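### 4.2 What we learned from the open day

We ran our open day at the Burthorpe site on a Monday in October, and I'll admit I was nervous about the pouch task. Folding towels always gets a nice reaction, but cords are where our Preris arm tends to get stuck (and visitors love to watch it get stuck!). So before each robot run we had a person do the same job by hand, talking through it as they went. Figure 2 comes from the human half of the task.

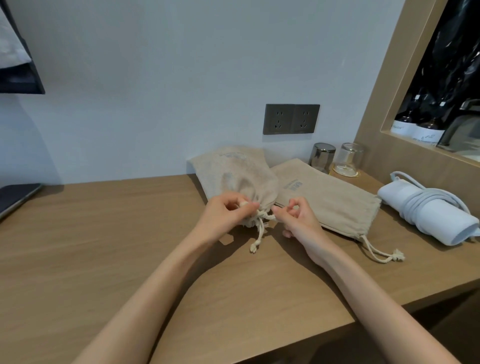
**Figure 2.** Handling the drawstring at the neck of a filled linen pouch; a second, empty pouch lies alongside.

I'd expected people to ask about grip force. Most of them wanted to know how the hands share the work, and that got us arguing happily over coffee for the rest of the afternoon. Our planner treats the neck of the pouch and the cord as separate targets, one per gripper, and it replans whenever either one slips. Visitors who tried the pouches themselves hardly looked at the cord at all, so we've since added a touch-only condition, with 100 trials for each pouch state. Those results are in Section 5, along with the Yurchenko baseline.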